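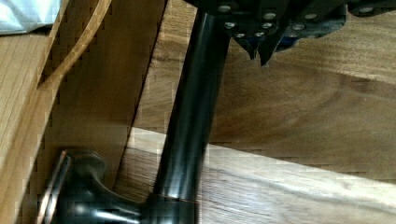 Catarina Patrício's point from last session was that the hand always gets blamed first and it's the mount that has moved, so start at the mount and work out toward the tips. Fair enough, we'll do it in that order this time.

July. Notes by the Sternelo cell group

Unit 4: looking after the gripper on the Bratu cell

Bring: hex keys, paint pen, clean rag, the Zasten log sheet (new version, the old one has no column for torque).

Before anything. Arm in service pose, drive power off, lockout on, key in your pocket. Not on the bench. Your pocket.

1. Bolts. Round heads on the plates and brackets, bright against the black so easy to find. Check with the key, don't just look. Any that turn get backed out, cleaned, one drop of medium threadlocker, back in. Paint mark across head and plate after. If the mark is broken next time, log it, don't just re-tighten and walk off. Work from the middle out, same as a wheel.

2. Fingertips. Ours taper to a point so wear shows at the very end. Close them slowly by hand against a strip of paper, should hold it evenly on both sides. One side slips = tip worn or seated crooked. Swap as a pair, allways.

3. Cables. Follow each one by hand from the connector back. Feel for flat spots where a bracket pinches. No zip ties across a moving joint!

4. Wrist camera. Wipe lens, dry cloth only. Then move to the check pose and compare with the saved view. Tips should show up in the same spot. If they've shifted, redo the hand-eye calibration before running anything. Shiny dark parts (rods, knobs, polished fittings) give long highlights, so don't calibrate off those. Use the printed board, matte side.

5. Clearance. Jog down over the wood at slow speed, stop short of contact, read the height off the pendant. Write down what you read and not what you expected. When there's something tall standing next to the hand, jog away from it first, then down.

Intervals: steps 1 and 3 every 2,000 cycles. Step 4 every shift start. Tips when the paper test fails, no fixed number.

Common faults from last term
- grip force drifting: tip seating, see 2
- camera view jumps mid run: loose mount, go to 1
- error 19 on pendant: connector half in, push til it clicks
- error 17: lockout still on. yes really, check your pocket

For next time: one filled log sheet per pair, and read the Grorar pendant guide up to the part on tool frames.

Recent handouts
Unit 3: Service pose and lockout
Unit 2: Reading the pendant
Unit 1: Parts of the cell
Log sheet, new version

Contact: Sternelo cell group, front desk | © Sternelo | Back to top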